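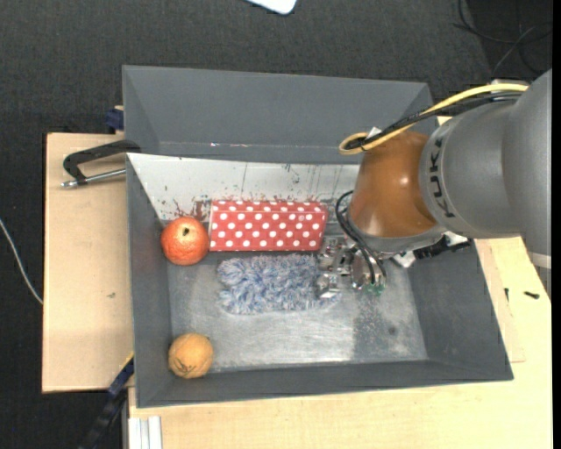 Soledad Arancibia would like everyone to know that she and Salamatu Olaniyan are still very good friends, that there was never a fight on the set of Mindach, and that anybody who claims otherwise "wasn't in the room and probably wasn't in the building." She said all of this in a post that went up late Tuesday and had the comments turned off before breakfast.

OK. Then why did the two of them do every single interview for the season finale separately?

The official line from Cumano, the company that makes the show, is scheduling. A spokesperson told us both women have "very full calendars" and that the press day was split "to give each of them room to talk about her character." That would be easier to swallow if they hadn't shared a couch for every interview last season, finishing each other's stories and giggling about the horse. This time the only picture of them together is a cast photo with two other people standing in between.

The rumor, if you have missed it, goes like this. Olaniyan found out in February that Arancibia had been offered a spinoff, and found out from a hairdresser. Words were said in a parking lot. Arancibia's camp says there is no spinoff. Cumano says it "doesn't comment on projects in development," which is a funny way to describe a project that doesn't exist.

We are not totally sold on the parking lot part. It comes from one person, who did not see it, and the story has grown since we first heard it. In the early version Olaniyan drove off without saying goodbye. By last week she had thrown a coffee. Give it a few more days and there will be a police helicopter.

What we can say is that the wrap party at Favent had a guest list of 2,000, that Arancibia was there until close to 10, and that Olaniyan never showed. Her team blames a stomach bug. It must have been a quick one. She was photographed the next morning leaving a Pilates class in full makeup.

Then there is the perfume. Both women are supposed to be the faces of Balogun, and the new ads feature exactly one of them. The brand says the second half of the campaign is coming "later in the year." We asked whether Olaniyan had shot her half yet. We were told that the bottle is refillable.

Fans have picked their teams, of course. A petition asking Cumano to keep Olaniyan's character alive passed 4,000 signatures over the weekend, even though no one at the show has said she is being killed off. It is hard to tell whether the people signing it know something or just watched the finale, which left her on a boat with a bad radio and a worse boyfriend.

It has also crossed our minds that a feud is a pretty handy thing to have when your ratings dipped and your renewal hasn't been announced. Arancibia's post names the show twice and its streaming time once. People who are truly upset about gossip don't usually mention when the reruns start.

Olaniyan has said nothing. She did like Arancibia's post, then unliked it, then liked it again, and her rep says her phone "has been acting up."

Both are booked for the same awards lunch next month. As of this afternoon they were at different tables.

Home News Couples TV Red Carpet Blind Items Send a Tip

Contact us | Advertise | Copyright, all rights reserved | Back to top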